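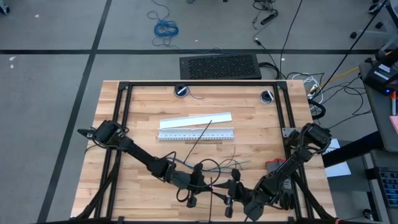 Section 6: Getting the cables into the duct

Slotted duct is my favorite part of a Mindoleck bench set-up, and it's also the part people rush. If you've already cut your duct to length in Section 5, you're ready to go. Clear yourself a good stretch of bench and keep the two halves of the duct together, because lids love to wander off! I like to lay everything out the way I've got it on the butcher block, with the lid strip above, the slotted channel under it and the blue, gray and brown cables bundled below that. Then I can check the whole run before a single wire goes in.

CAUTION: Switch off and unplug whatever the cables feed before you start. Check both ends. If you can't see the other end of a cable, go find it.

What you need
The duct and its lid
Your cables, already labeled
Side cutters (for the slot fingers, if yours snap out)
A soft cloth
Ties, the reusable kind if you have them

1. Wipe out the channel. Sawing leaves little white crumbs in the corners and they get everywhere.

2. Run a fingertip along the cut ends. Anything sharp gets filed down now, before it meets a cable jacket.

3. Spread the bundle out next to the duct and comb it with your fingers until the wires lie more or less side by side. You don't need them perfect – just get rid of the crossings.

4. Decide which wires leave through which slots. I start with the one that leaves first and work down the run.

Note: If you're following the Rakena layout sheet, the slots are worked from the left. Flip that if your panel is mirrored, and write it on the sheet so the next person isn't guessing.
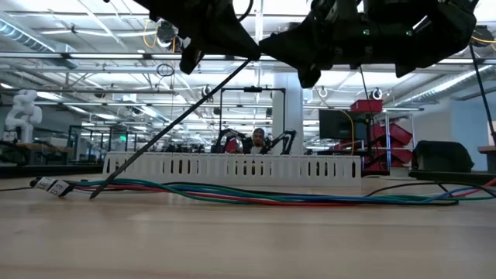
Corinne Haldt
Set-up guide writer, Mindoleck

5. Find the labels and leave them readable. A wrap-around tag like the white one marked "LE" and "63" should stay where you can turn it and read it once the cable is in. Slide tags along if they'd end up in the middle of a bunch (gently, the print can rub).

6. Lay the cables into the channel from one end to the other, pressing them down with your fingers. Please don't use a screwdriver for this. I did once, and I bought a new cable.

7. Bring each branch wire out through its slot and leave a spare loop of around 200 mm. You'll be so glad of it at the terminals!

8. Look along the duct from the end. If wires are humped up over the sides, take a few out and lay them again.

9. Set the lid on at one end and press it down a hand's width at a time.

Note: A lid that keeps popping up usually means the duct is too full. Go up a size – the wider Gesent duct takes the same steps – and start again from step 1.

Tug each branch lightly before you plug anything back in. Fixing the duct to the panel is in Section 7.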